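정당들은 왜 손을 잡을까요?
어린이 정치 교실, 두 번째 이야기

친구들, 안녕하세요! 지난 시간에는 투표용지가 어떻게 생겼는지 함께 알아보았지요. 오늘은 뉴스에 자주 나오는데 막상 누가 물어보면 대답하기 어려운 말, '연합'에 대해 이야기해 볼게요. 조금 길어질지도 모르니 편하게 앉아서 천천히 읽어 주세요.

먼저 정당이 무엇인지부터 떠올려 볼까요? 정당은 나라나 마을을 어떻게 꾸려 가면 좋을지 생각이 비슷한 사람들이 모인 단체예요. 어떤 정당은 버스를 늘리는 일이 제일 급하다고 하고, 어떤 정당은 강물을 깨끗하게 하는 일이 먼저라고 하지요. 생각이 다르니 정당도 여러 개가 생긴답니다.

이제 멀리 아브스카라는 도시로 가 볼게요. 아브스카 시의회에는 의원이 모두 12명 있어요. 새로운 규칙을 만들려면 절반이 넘는 의원, 그러니까 일곱 명이 찬성해야 해요. 그런데 선거를 해 보니 코티안당이 다섯 명, 메누라당이 네 명, 디브게이트당이 세 명 뽑혔어요. 어라, 일곱 명을 채운 정당이 하나도 없네요!
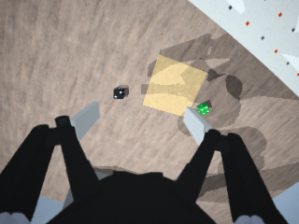 그래서 정당들은 서로 만나서 이야기를 나누기 시작했어요. 코티안당과 디브게이트당이 손을 잡으면 다섯 더하기 셋, 여덟 명이 되지요. 이렇게 서로 다른 정당이 함께 일하기로 약속하는 것을 연합이라고 해요. 물론 약속을 하려면 서로 조금씩 양보도 해야 한답니다. 코티안당은 도서관을 먼저 짓고 싶었고 디브게이트당은 자전거 길을 먼저 만들고 싶었거든요. 두 정당은 한참 의논한 끝에 올해는 도서관, 내년에는 자전거 길을 만들기로 종이에 적고 이름을 썼어요.

그럼 메누라당은 이제 할 일이 없을까요? 그렇지 않아요. 연합에 들어가지 않은 정당은 약속이 잘 지켜지는지 살펴보고, 궁금한 것을 묻고, 더 좋은 생각이 있으면 내놓아요. 도서관을 짓는 돈이 너무 많이 들지는 않는지 꼼꼼히 따지는 것도 아주 중요한 일이에요.

연합은 깨지기도 해요. 아브스카에서도 9월에 자전거 길의 위치를 두고 두 정당이 크게 다투었어요. 강가에 내자는 쪽과 시장 앞에 내자는 쪽이 팽팽했지요. 시민 3000명 정도가 의견을 적어 보냈는데, 그중 2000명이 강가를 골랐어요. 시의원 아니타 테바르 아주머니는 그 편지들을 읽고 이렇게 말했대요. "저는 시장 앞이 좋았지만, 이만큼 많은 분이 강가를 원하신다면 다시 생각해 봐야겠어요." 덕분에 연합은 깨지지 않고 이어졌답니다.

여러분도 모둠 활동을 할 때 비슷한 일을 겪어 보았을 거예요. 그림을 그리자는 친구와 노래를 만들자는 친구가 있으면 어떻게 정했나요? 오늘 저녁에 가족과 함께 이야기해 보고, 우리 마을 의회에는 어떤 정당이 있는지도 한번 찾아보세요.

낱말 풀이
의회: 뽑힌 의원들이 모여 규칙을 정하는 곳
과반수: 절반이 넘는 수
연합: 서로 다른 정당이 함께 일하기로 한 약속이나 모임

다음 이야기: 의원은 하루 종일 무슨 일을 할까요?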